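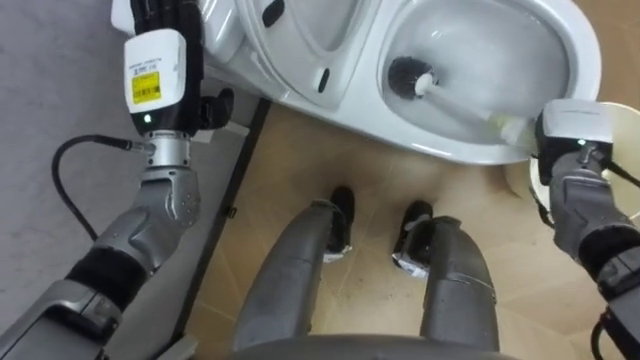
How often does a toilet really need to be scrubbed? Twice a week for most households, and a quick pass with the brush takes less time than boiling an egg, so the work is smaller than the dread of it.

I have held this opinion for a long while, and I have defended it at dinner tables where I probably should have let it drop. My sister-in-law, Mehwish Rajput, believes in one grand cleaning every second Saturday morning or whenever guests are expected, with the windows open and the radio up and a bucket of hot water that she carries from room to room like a lantern. I love her dearly and her bathroom is lovely on those mornings. I would still like to speak up for the small, dull, frequent scrub, the kind you do in your socks while waiting for the shower to warm up.

Most of what we call a dirty toilet is old water. Where I live, out past Villalobos, the water is hard enough that the kettle grows a crust by the middle of the month, and the bowl would do the same if I let it. Minerals settle along the waterline, and once there is a rough edge for things to cling to, they cling. A brush with ordinary bristles will take that off when it is two days old. When it is three weeks old you need acid, a pumice stone and a bad temper. I know because I rented a house in Zurthorpe in my twenties where the previous tenants had gone for the three-week method (I'm being kind) and I spent an entire afternoon on my knees over a gray ring that came away in flakes.

So my first plea is for the brush itself. Buy a plain one with a long handle. I have been through the silicone paddles and the ones with the disposable heads that snap on, and a very handsome one from a shop called Femalmont that stood in a sort of ceramic vase and cost more than my bath towels. The bristles on that one were so soft they simply stroked the porcelain. A stiff round head gets up under the rim, where the water comes out and where nearly all the trouble starts, and a long handle lets you lean into it without putting your face where you would rather not have it.

My second plea is for leaving the thing alone for a few minutes. We are all in such a hurry with cleaner! We squirt, we scrub, we flush, and most of the bottle goes down the pipe before it has done anything for us. Put it under the rim, go and make the bed, come back. I let the brush sit in the bowl with the cleaner too, so the head gets a soak at the same time, and after I flush I hold it in the clean water for a moment. Then I trap the handle under the seat and let it drip over the bowl while I wipe down the sink. People who put a wet brush straight back in its holder end up with a little puddle at the bottom of it, and I would ask them, gently, to tip that holder out and have a look.

A bucket earns its place here as well, even in a small room. Tip some water briskly into the bowl and it will carry the suds away without using up a tank, and it's handy for the floor behind the base, that awkward strip where dust and damp meet and make a kind of felt. I used to pretend that strip didn't exist. My old neighbor Hjørdis Haugland, who kept a boarding house for years and had firm views on everything, told me she always judged a place by the back of the toilet and never by the front, and I have not been able to ignore mine since.

I do understand the other side. Cleaning a little and often means you are never finished, and there is a real pleasure in finishing. Mehwish gets to sit down with her tea and look at a whole shining house, and I never quite do; something of mine is always halfway. She also points out that she thinks about toilets on two mornings a month and I seem to think about them constantly, and there's an essay's worth of evidence in her favor now.

But I grew up in a home where the big clean was a day of shouting, with everybody handed a cloth and nobody allowed to sit, and the bathroom was the punishment job. It went to whoever had complained last. I would like my own children to see it as a thing a person just does on the way past, like hanging up a coat. My youngest has started doing the upstairs one without being asked, with far too much cleaner and water all over the seat, and I have kept my mouth shut about both. The cleaner is cheap, and the seat wipes dry.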